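Remwood Bench Automation Help
Grippers and end effectors > Parallel grippers

Two-finger gripper: cordless screwdriver turns in the fingers, and small parts get pushed sideways on close

posted by tallbench, Wed 24 April
Status: open
Tags: parallel gripper, finger pads, tool holding, terminal strip

I look after one small bench cell at work. It has one arm, one parallel gripper with black plastic fingers, a wrist camera and a white tabletop. The gripper is a Skurum two-finger with the standard ribbed fingers it shipped with. The cell has been running since August and I took it over from a coworker who left a one-page setup sheet and a box of spare screws.

It does two jobs. In the first it picks up a Bosch GO screwdriver and holds it upright so it can be moved over to the work. In the second it puts the screwdriver down and handles small terminal strips on a brown backing piece. The same fingers are used for both and I would like to keep it that way, as there is no tool changer and no budget for one.

Problem one. When the screwdriver drives a screw and the screw bottoms out, the body turns a little in the fingers. It doesn't drop. It turns just far enough that the bit is no longer where the program thinks it is, and the next screw goes in at an angle or misses the head. It started as an occasional thing and is now most of the time. The tool is the 3.6V one, rated 360 per minute on the label, so it is not a powerful tool.

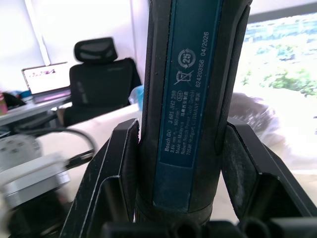
Issue 1818

The fingers close on the two rubber sides, with the rating label facing the camera. Grip force is set to the value on the setup sheet. I tried going up one step and it helped for a morning. I have not gone higher because I don't want to crack the housing or wear out the finger drive.

Problem two. On the terminal strips, one finger gets to the part before the other and shoves it across the table before the grip is made. Sometimes it ends up straight and sometimes it is turned. After that, finding the screw heads with the bit is a lottery.

What I have checked so far:

Finger mounting screws are tight on both sides.
No error in the gripper log.
Home position repeats fine when I jog to it.
The fingers open and close smoothly with no grinding.

What I have not done is take the fingers off. The setup sheet says to re-zero the gripper if they come off, and it doesn't say how. I would also like to know how often people clean or replace the fingers on one of these. The sheet has a line that says "service at 2000" with no unit. I don't know if that is hours or cycles or something else.

Is this one fault or two?

2 people have the same problem

3 replies

oddsocket
Top contributor, Grippers

It's two separate things, and I'd fix them in this order: clean, check the closing center, then look at grip force.

Start with the faces. In your photo with the screwdriver the right finger has a dusty, scuffed surface. Dust between hard plastic and a rubber grip acts like powder on a belt. You can squeeze harder and it will hold for a bit, then the dust works its way back in. That matches your good morning followed by the same trouble.

How I clean ours:

Stop the arm and lock it out. Open the gripper fully first, so you can get at both faces.
Dry brush along the ribs, then across them. An old toothbrush is fine.
Wipe with a lint-free cloth and a little isopropyl alcohol. Don't soak it. Don't use acetone or brake cleaner on plastic fingers, they can craze.
Let them dry with the gripper open.
Wipe both rubber sides of the screwdriver as well. People skip this and then the dust goes straight back on the fingers.

Then look at the ribs with a flashlight held low to the side. Good ribs throw clear shadow lines. If there is a patch where the lines fade out, that patch is worn and cleaning won't bring it back. Compare left to right. If one side is clearly worse, swap both fingers anyway, as a pair. A new finger working against an old one gives you a fresh centering problem.

Cleaning alone may not be enough to stop rotation. Flat fingers on a long body resist rotation with friction and very little else. What you want is something the body can't turn inside. Two options that don't need a tool changer:

1. Thin pads glued to the finger faces. We use Givwood pad sheet, cut to size, on a cell with a similar tool. It is soft enough to seat against the grip and it peels off when it is done. Put the same thickness on both sides or you will shift the center.

2. A slip-on sleeve for the screwdriver with two flat sides. The fingers grip the flats and the tool can't turn in the sleeve if the fit is snug. The sleeve stays on the tool, so your fingers stay plain for the terminal strips. This is what I would do in your case. Make the flats at least 13 mm wide. Narrower than that and you lose the benefit.

If you make a sleeve, remember that the tool is now wider between the fingers. Change the open width in the approach step before you run it, or the fingers will come down on top of the sleeve. I have done this.

On grip force, go back to the sheet value while you do all of the above. If you raise the force and add pads in the same afternoon you won't know which one did the work.

"Service at 2000" on the Skurum sheets is cycles in thousands on some units and hours on others. Check the sticker on the gripper body, it should have a two-letter code after the model. I can't tell you which from here.

Marked helpful by tallbench

plumbline_k

just turn the clutch down on the driver if it has one, or slow the stop. the tool is twisting because the screw is already tight and it is still trying to turn. less torque at the end, less twist. took me ten minutes on ours and no pads needed

also clean the fingers like the other reply says

wristcam_wes

The torque advice above is worth doing but it won't touch the second problem, so I'll stick to that one.

A part being pushed on close nearly always means the midpoint of the fingers isn't over the midpoint of the part. The gripper closes both fingers by the same amount. If the part is nearer to one finger, that finger arrives first and pushes until the other one catches up. With a heavy part the arm flexes a little and you don't notice. A terminal strip weighs next to nothing, so it slides.

You posted a second photo under the strip job and it shows this pretty well. 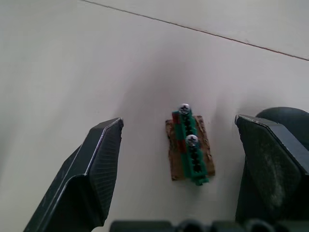

Terminal strip at the pick position, fingers open. Gap on the left is wider than on the right.

Before you change anything, find out whether the error is in the gripper or in the taught point. It's a short test:

Put a strip on the table and jog to the pick point with the fingers open.
Measure from the part to each finger face, left and right. Write both down.
Rotate the wrist 180 degrees about its own axis, keeping the same point and height. Watch your cable.
Measure both gaps again.

If the big gap has stayed on the same side of the table, the taught point is off. Move it over by half the difference between the two gaps and you are done. If the big gap has moved to the other side of the table, so that it follows the same finger, then the error is in the gripper or in the tool center you have entered for it. Measure from the bare finger faces and not from the rims at the top.

If it is the gripper, this is the re-zero for the Skurum two-finger. It should be the same on yours:

Close the gripper on nothing at the lowest force.
Power off the gripper only.
Loosen the screws on both fingers by half a turn. Don't remove them.
Slide a flat gauge or a steel rule up between the faces and let the fingers settle against it.
Tighten a little on each side, alternating, until both are snug. Pull the gauge out.
Power on and run the home routine from the gripper menu. It opens and closes once on its own, so keep your hands clear.
Enter the tool center again in the arm controller. The old number will be wrong now.

The last step is the one that gets left out. The gripper will look perfect and every pick will be off by the same amount.

Two more things I would change for the strips.

Grip on the backing piece if you can. The edge on yours looks ragged on one side, and a ragged edge won't line up square against a flat finger. If you grip on the green strip, which sits at a slight tilt on its base, the part will turn until the strip is straight with the fingers. The backing then ends up turned. Either can work, but the program has to expect one of them. Right now I suspect you get one or the other depending on height, and that would explain why it is sometimes straight and sometimes not.

Close in two moves. First a slow move to slightly wider than the part, then stop, then the grip at low force. Ours is set to pause for 800 ms between them. It costs you a bit of cycle time and it is a lot gentler on light parts.

The big soft shadow on the table in that photo is from the arm and gripper. If you use the wrist camera to find the screw heads, take the picture from higher up, before the hand comes down over the part. The heads are shiny and they show up as bright spots. The black slots down the middle of the strip make a better reference for the angle than the heads do, because they run in a line.

There is a longer page on finger alignment in the Wanigasekara notes in the library section here, under grippers. It covers three-finger hands too, but the first half applies to yours.

Comment from tallbench

Did the 180 test. The big gap stayed on the same side of the table, so it is the taught point and I don't have to loosen anything. Moved it by half the difference and ran strips until lunch with no pushing. Fingers and driver cleaned, force back to the sheet value. The ribs on the right one look faded near the tip, so I have ordered a pair.

Sticker code is HC. Does that mean hours or cycles?

Comment from oddsocket

HC is cycles, in thousands. Check the counter in the gripper menu, second page. Order the pads or make the sleeve before the new fingers go on, or you will wear those the same way.

Reply to this thread
Follow
Report a problem with this page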